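Alholm Countertop Collection
Dish rack, mug tree, small drawer box and work mat
Sold singly or as a set

We have been selling kitchen things for a good many years now, and the question that comes to us more than any other is still the one about the counter. People have a perfectly nice kitchen, they have an oven they like and plates they like even better, and somehow there is never a clear spot to set down a cutting board. The Alholm pieces were put together with those kitchens in mind. They are light wood, plain in shape, and small enough to share a table with a toaster oven without anybody feeling crowded.

The drawer box is the one we get the most letters about, so let's start there. It's a simple cube with the grain left showing on the top and sides, and a black metal handle you can get your whole hand around (we tried little knobs first, and they looked sweet but they were a nuisance with floury fingers). Tea bags, clothespins, birthday candles, the takeout menus you swear you're going to throw away - it will take all of them. The finish is a clear one that catches the light nicely in the morning.

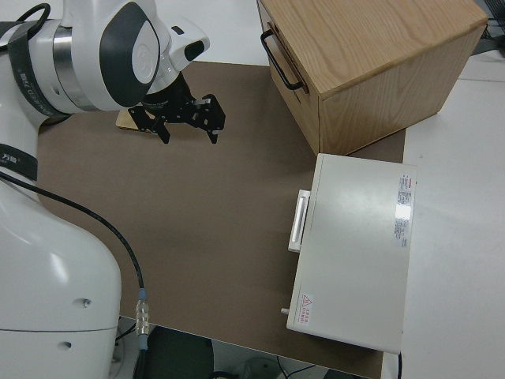 You can also turn the box whichever way suits your kitchen. The back is finished the same as the sides, so it looks fine in the middle of a table or out on an island, and felt dots come in the package for the bottom. Put them on before you load it up! We say this from experience. Please don't stand anything straight from the stove on the top, and wipe up spills when you see them, as you would with any wood.

Now, the dish rack. It has a flat wooden base with slotted uprights, and the plates lean back in it one behind another, so you can see what you have and pull out the one you want. We like it best with plates in different colors, a yellow one at the end if you own one, but it's every bit as handsome with your everyday white. Bigger plates do well toward the back, where they won't hide the little ones. Many of our customers use it for drying and then simply never put the plates away, and we see no reason to scold them for it.
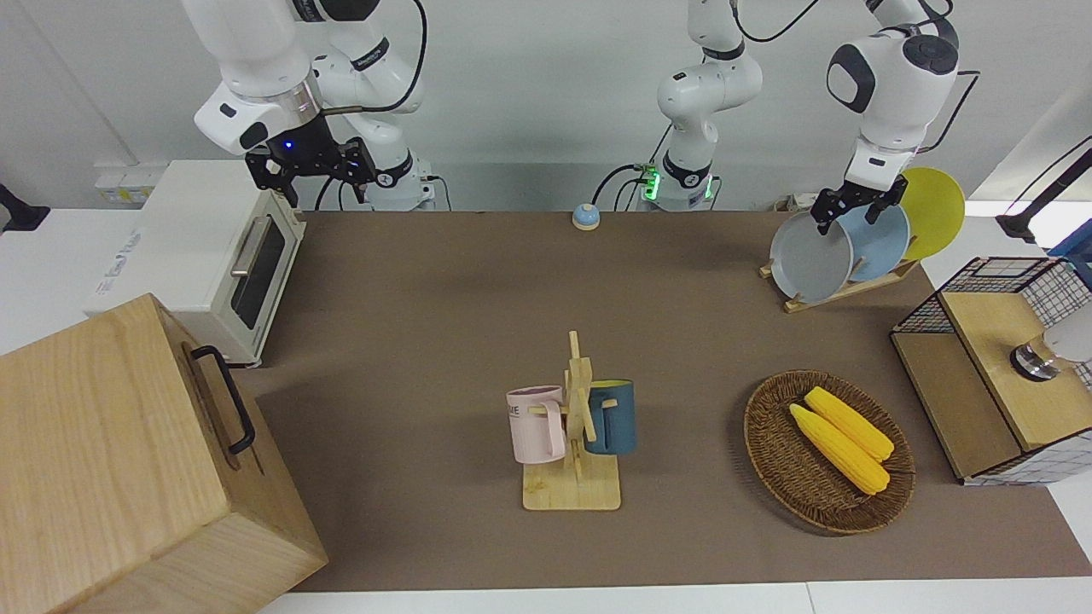
Storkier Home Catalog, page 97

The rack comes assembled. Give it a once-over with a barely damp cloth when you unpack it, let it air for an hour or so, and it's ready to go. If you use it right beside the sink, tip it up on its side every so often so the underside can dry out too. A little food-safe mineral oil twice a year keeps the wood from looking thirsty, and the same bottle will do for the mug tree and all your wooden spoons while you're at it. Leave a bit of space between the rack and any oven, and check your oven's own booklet for how much room it wants.

The mug tree is the baby of the family and, if we're allowed to have a favorite, it's ours. It stands on a square base with one upright post and short pegs, and it's a cheerful way to bring your mugs out from behind the cabinet door. Hang the first two on opposite sides and the weight stays nicely even. Very thick stoneware handles can be a snug fit on the pegs, so if your mugs are on the chunky side, write to us with the measurements and we'll try to tell you before you order.
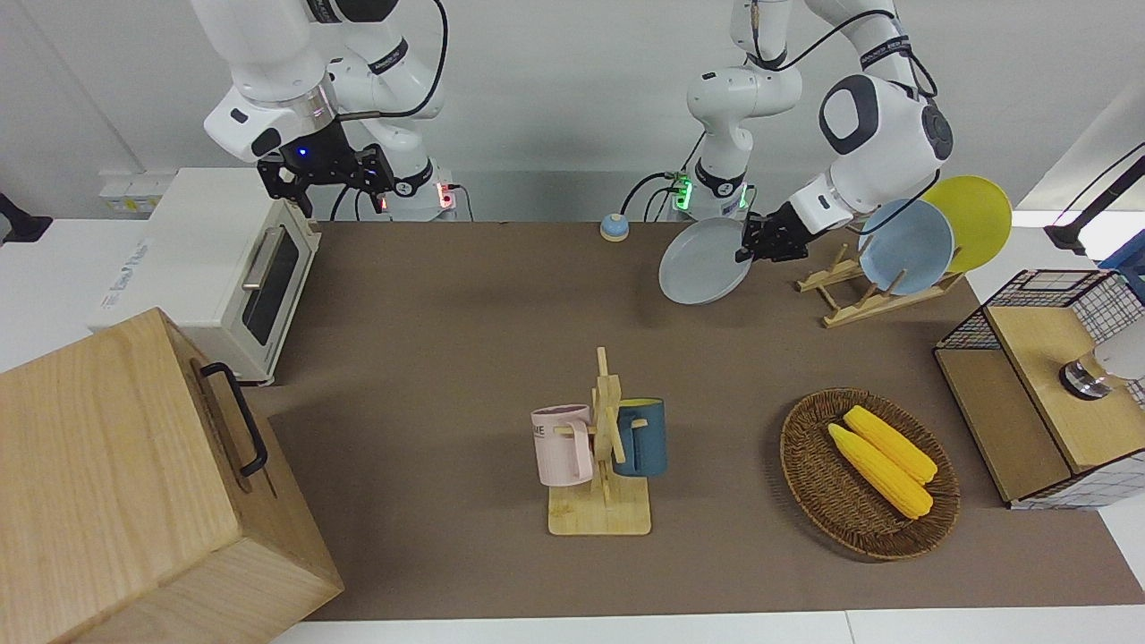 Underneath it all goes the Tresance mat, which is sold in brown only for the time being. It's a matte, quiet sort of brown that sets off the light wood, and it gives you one big surface to work on. We were asked for a gray one all through December and we are looking into it - we'd sooner wait and get the color right. Roll it for storage, please, and don't fold it, as the creases take ages to relax.

Ordering

Drawer box: item 200
Dish rack: item 80
Mug tree: item 300
Tresance mat: ask for it by name

Plates, mugs and appliances are not included with any of the pieces. Wood varies from one board to the next, so two boxes bought together may differ a little in grain and tone. If you're adding to a set you already own, mention it in the order notes and we'll do our best to find you a close match.

The collection is also carried in the Bansal shops, though they don't always keep the mat on the shelf, so do call ahead if you're making a special trip.

Page updated February 2023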